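Preguntas frecuentes sobre el alquiler de apartamentos amueblados

Rotano alquila apartamentos amueblados por meses. En esta página se responden las consultas que más llegan a la oficina antes de la firma y durante la estancia. Última revisión: 31 de mayo de 2018.

¿Cuál es la estancia mínima?

Dos meses. En el edificio Kollár se admiten contratos de un mes en febrero, siempre que el apartamento no tenga una reserva posterior ya confirmada. No hacemos alquiler por noches ni por semanas.

¿Qué documentos tengo que presentar?

Documento de identidad o pasaporte en vigor y un justificante de ingresos: las últimas nóminas, un contrato de trabajo o, para estudiantes, la carta de admisión y los datos de la persona que se hace cargo del pago. Los autónomos pueden presentar la última declaración de la renta. Las copias se envían por correo electrónico y los originales se enseñan el día de la firma.

¿Cuánto se paga de fianza?

La fianza equivale a una mensualidad. Para el apartamento de dos dormitorios del edificio Presetov, la mensualidad y la fianza juntas suman 2.492 euros, que se abonan por transferencia antes de la entrega de llaves. No aceptamos pagos en efectivo.

¿Cuándo se devuelve la fianza?

En los treinta días siguientes a la salida, una vez recibidas las últimas lecturas de luz y agua. Si hay descuentos, se envía un desglose con las facturas correspondientes. El desgaste normal de pintura, suelos y colchones no se descuenta.

¿Están incluidos los suministros?

El agua, la calefacción central y la conexión a internet están incluidas en el precio. La electricidad se factura aparte según contador. En el edificio Presetov el agua caliente es individual y también va aparte. La tasa de basuras la paga la propiedad.

¿Qué muebles hay?

Todos los apartamentos tienen cama, armario, mesa, sillas, sofá y lámparas. Los dormitorios dobles pueden llevar una cama grande o dos individuales; el cambio se pide con una semana de antelación y no tiene coste antes de la entrada. Las sábanas y toallas no se incluyen, pero se pueden contratar con la lavandería Kestness, que recoge y entrega en la portería de los dos edificios.

¿Qué hay en la cocina?

Placa, frigorífico, microondas, fregadero, vajilla y cubertería para el número de personas que figura en el contrato. El horno solo está en los apartamentos de dos dormitorios. No facilitamos cafetera ni batidora.

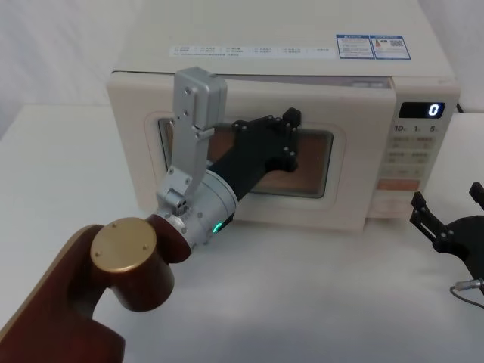 El inventario se firma el día de la entrada y es el documento que se usa a la salida para comprobar el estado de la vivienda. Recoge los muebles habitación por habitación, los electrodomésticos y los daños que ya existan, por pequeños que sean. Le rogamos que no retire las pegatinas de los aparatos. En el microondas blanco de sobremesa van en la parte superior: una tira larga y, a su derecha, dos más pequeñas con borde azul, una de ellas con un triángulo de advertencia. Si al revisar la cocina ve algo que no coincide con el inventario, anótelo en la última hoja y envíenos una copia en los tres días siguientes.

¿Qué hago si se estropea un electrodoméstico?

Escriba a mantenimiento indicando el edificio, el número de apartamento y el tipo de avería. Adjunte una foto si la avería se ve. Si el aparato tiene reparación, el técnico llama para acordar la visita; si no la tiene, se sustituye por otro de características parecidas. No compre un aparato nuevo por su cuenta, porque no podremos abonárselo.

¿Y si la avería es urgente?

Las fugas de agua, los cortes de luz que afecten a toda la vivienda y las cerraduras bloqueadas se atienden a cualquier hora en el teléfono que figura en el contrato. En caso de olor a gas, salga del apartamento y llame primero a emergencias.

¿Puedo pintar o colgar cuadros?

Pintar, no. Para colgar cuadros use las guías instaladas en el salón. Los agujeros en paredes y azulejos se descuentan de la fianza. Las cortinas se pueden cambiar si se guardan las originales y se vuelven a colocar antes de la salida.

¿Se admiten mascotas?

En el edificio Kollár se admiten gatos y perros pequeños, con una cláusula adicional en el contrato. En el edificio Presetov no se admiten, por acuerdo de la comunidad de propietarios.

¿Puedo recibir correo y empadronarme?

Sí. El nombre se coloca en el buzón el día de la entrada. Para el empadronamiento basta con el contrato firmado; si el ayuntamiento pide una autorización de la propiedad, la enviamos en dos días laborables.

¿Hay plaza de garaje?

Solo en el edificio Presetov y según disponibilidad. La plaza se contrata por separado y cuesta 257 euros por trimestre. El trastero de bicicletas es gratuito en los dos edificios; la llave se pide en portería.

¿Cómo aviso de que me voy?

Por escrito, con treinta días de antelación. Sirve el correo electrónico siempre que se envíe desde la dirección indicada en el contrato. Si quiere prorrogar la estancia, avise con el mismo plazo y le confirmaremos si el apartamento sigue libre.

¿Cómo tengo que dejar el apartamento?

Vacío de objetos personales, con la basura retirada y el frigorífico desenchufado y abierto. La limpieza final está incluida en el precio. Las llaves se entregan en mano en la revisión de salida, que se hace de lunes a viernes por la mañana. Si necesita otro horario, indíquelo al dar el aviso.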